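# Residence Diary, Grallamside House: Linen and Soft Goods

April, entry begun 4:15 p.m. 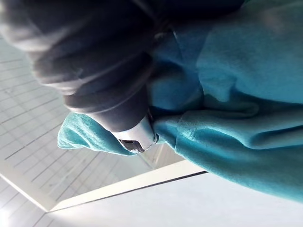 The spring review of soft goods continued today in the ground floor workroom. The review covers every blanket, throw and cover held by the house, and it is expected to run until the end of the month. Items are taken in the order in which they appear in the Kisteo register, with the upstairs rooms first. The teal cloth was among those handled this afternoon. It has the soft, brushed surface that residents have asked for in the colder rooms, and it creases heavily when it is gathered at one point, as may be seen in the folds running out across the fabric. The pale gridded surface remains in use for this work, and the lines are a help in squaring corners before the first fold.

The folding standard was discussed again. The house has followed the Merevia pattern for a long time, in thirds and then in half, with the open edge turned to the back of the shelf. This pattern suits cotton well. It suits the thicker pieces less well, and the stacks in the upper cupboard lean by the time they reach the second rail. It was agreed that thicker pieces will be rolled for a trial period and that cotton will stay as it is. Labels for the rolled pieces are to face outward.

Shelf 17 was emptied, wiped and lined with fresh paper. The old paper had yellowed along the front edge and was discarded. Two pillow covers were found behind the shelf, both thought to have been lost in the winter, and they have been restored to the register.

The register now stands at 122 entries for the upper floor. Four entries could not be matched to an article and have been marked for a second search. The east bedrooms have not yet been checked, and no replacement will be requested until that is done.

A delivery from Atinga was received shortly before lunch. It contained the storage bags ordered in February, in a box marked 100. The bags are narrower than those supplied last year, and a double blanket will not fit without being forced. They are adequate for throws and for single covers. The supplier will be asked whether the former width is still sold.

The smell of cedar in the lower cupboard is stronger than is desirable. One of the two blocks has been removed and placed in the hall closet.

Mending was put off again. The basket holds a torn hem, a cover with a failed zipper and the gray bedspread from the end room, which needs a decision before any thread is bought for it.

The workroom was closed at 6:40 p.m. Work will resume with the east bedrooms, and the key to the hall closet is back on its hook.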